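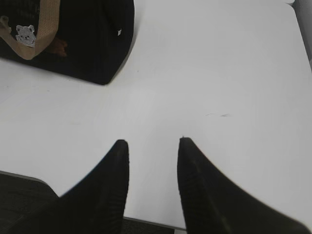

Rhona Ogilvie wrote back that the label printer prints fine for her, so it had to be something on my side, and had I tried turning off "fit to page"? I had, twice, but okay, I tried it again. Same thing! Every shipping label comes out at 80 percent, shoved up into the left corner, and the barcode won't scan at the drop-off counter.

**Ticket 361 – Lullico label printer, labels too small**
Status: open (still!)

What I've done so far, so we don't go in circles:

- Reinstalled the Lullico driver. No change.
- Swapped the USB cable for the one from Binta's desk. No change, and now Binta wants her cable back.
- Printed the built-in test label by holding the feed button. Came out perfect, full size, nice and dark.
- Printed the same order from Liya's laptop. Perfect again – so yes, Rhona, you were right, it's my computer.

**Update, 2:15 pm**

Ánh asked which paper size the browser had picked, and I said 4 x 6, because that's what the printer settings say. Then I opened the print window from the order page and it said Letter. The browser keeps its own setting and doesn't care one bit what I chose in the system menu (who designed this?). I changed it to 4 x 6 there, set scale to 100, and the Salinas order printed full size on the first go.

**Update, 4:40 pm**

Spoke too soon. Closed the browser, opened it again, back to Letter. Ewurabena thinks an old printer profile is hanging around, and I do have two Lullico entries in the list, one of them grayed out. I'm going to delete both and add it fresh tomorrow morning before the 65 orders for Dadach go out. Please leave this open until I've printed those.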